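**Product review: Dantas D4 countertop hot beverage dispenser**

The facilities office at Markutska was asked to recommend a replacement for the drip coffee makers in its staff break rooms. Four machines were considered on paper, and one, the Dantas D4, was placed on trial on the second floor of the main building. This review sets out the findings of that trial and is shared for the use of other offices facing the same decision.

The D4 is a tank-fed dispenser that makes coffee, tea water, and hot chocolate from sealed canisters. It was purchased through Utance at a unit price of $713, which included the drip tray, two spare canisters, and a one-year warranty on parts. Delivery took nine days. The unit arrived undamaged, and the printed guide was clear enough that no service visit was needed for setup.

**Installation and space**

The dispenser requires a grounded outlet and a level surface. It does not need a water line, and this was the main point in its favor, as only one of the break rooms has plumbing within reach of the counter. The lid of the water tank opens upward. Offices with low wall cabinets should measure before ordering; in our second-floor room the machine had to be pulled forward each time the tank was filled.

**Daily use**

The trial ran through December and ended when the counter reached 4,000 servings. Staff found the buttons easy to understand. Coffee was judged good, and noticeably better than that of the machines it replaced. Hot chocolate was less satisfactory. The powder did not always dissolve fully at the factory setting, and the fault was only partly corrected by choosing the longer mixing cycle.
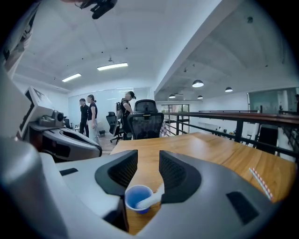

Serving size deserves more attention than the maker's guide gives it. The D4 offers three volumes, and the smallest of these is still too generous for many of the cups that offices keep in stock. A small disposable cup, such as the white-rimmed one with the blue interior, leaves little room for a stirrer once it has been filled close to the top, and spills on the tray and counter were the most frequent complaint we received. The volume can be lowered in the service menu, but the change applies to all drinks at once. We would prefer a separate setting for each. Offices that supply mugs will not meet this problem.

**Cleaning and upkeep**

The drip tray and nozzle are to be rinsed daily. The mixing chamber must be removed and washed once a week, a task that took our staff twelve minutes. The parts are not dishwasher safe. Descaling is prompted by a light on the front panel, which came on twice during the trial. The machine accepts any standard descaling liquid.

Replacement canisters are sold only in cases. We ordered ours from Cadetico at $249 per case and received them without delay. The coffee canister ran out well ahead of the others, and offices should expect to hold surplus tea and chocolate for some time if they buy the mixed case.

**Noise**

The pump is audible through a closed door. We do not advise placing the D4 beside a meeting room.

**Recommendation**

The D4 is approved for purchase in break rooms without plumbing, with the serving volume lowered before first use. Rooms with a water line should wait for the review of the plumbed model. Rating: 4 out of 5.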